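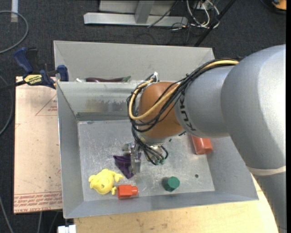

Bravville Tenants' League Questions Savings Claims Behind "Smart" Water Meter Plan

League asks city to hold off on Vondex contract until billing errors from the trial are explained

BRAVVILLE - The Bravville Tenants' League today called on the city to delay its planned switch to Vondex water meters, saying the numbers used to sell the program to residents do not hold up and that renters stand to pay for it either way.

The city water department wants to replace every meter in Bravville over the next two years. It has told residents that the new meters will "pay for themselves" through lower bills and faster leak detection. The League has read the report this promise rests on, and it has doubts.

The report covers a trial in the Kontogiannis Street district, where 1437 homes were fitted with the new meters beginning in February. According to the department, water use in the district fell after the meters went in. The report does not mention that the trial ran through the wettest summer the district has had in years, when hardly anyone waters a lawn. It does not compare the district with any other part of the city over the same months. A drop in water use during a rainy summer is not much of a finding.

The report also leaves out the complaints. Through a public records request, the League obtained the department's own log for the trial period. It shows that 355 households disputed at least one bill. The log does not say how many of those disputes were settled in the customer's favor, and the department has so far declined to tell us.

"We keep hearing that this is proven technology," said Iason Karamanlidis, who chairs the League. "Fine. Then show us the proof. A quarter of the people in the trial called up to say their bill was wrong, and that doesn't appear anywhere in the report. I'd like to know who decided to leave it out."

The department has described the disputes as "an expected adjustment period." The League would like to know who expected it, since no notice sent to the trial households said anything of the kind. The letters that went out in advance promised "no change to your billing experience."

Cost is the other problem. The department plans to recover the price of the meters through a monthly charge of $2 per household, to run for 11 years. Homeowners will at least see that line on their bills. Many renters will not. In buildings where the landlord pays for water, the charge can be passed along in the rent, and nothing in the draft contract stops a landlord from keeping it there after the 11 years are up.

The draft also calls for upkeep and software to be handled by Allitex, under a separate service agreement that has not been made public. The League has asked for a copy and was told it is still being finalized. Residents are being asked to support a program whose running costs they are not allowed to see.

The League does not oppose new meters as such. Some of the meters now in use are decades old, and several of our own members have been billed on estimated readings for months at a time. A meter that can be read properly would be welcome. Catching leaks early would be welcome too - though the trial report lists leak alerts without saying how many of them turned out to be leaks.

The League is asking the city to do the following before any vote:

Release the full dispute log from the Kontogiannis Street trial, with outcomes.

Publish the Allitex service agreement, including yearly costs.

Compare water use in the trial district with a similar district that kept its old meters.

Write into the contract that the meter charge must be listed separately for renters and must end when the 11 years end.

"None of this is hard," Karamanlidis said. "They have the records. If the numbers are as good as they say, it'll take an afternoon and we'll all go home happy. I'm not holding my breath."

Residents who took part in the trial and had trouble with a bill are encouraged to bring copies to the League office, which is open until 7 p.m. on weekdays. Names will not be shared with the department or with landlords without written permission.

About the Bravville Tenants' League
The Bravville Tenants' League is a membership group for renters in Bravville. It is funded by member dues and takes no money from property owners, utilities or contractors.

Media contact: Iason Karamanlidis, Chair, Bravville Tenants' League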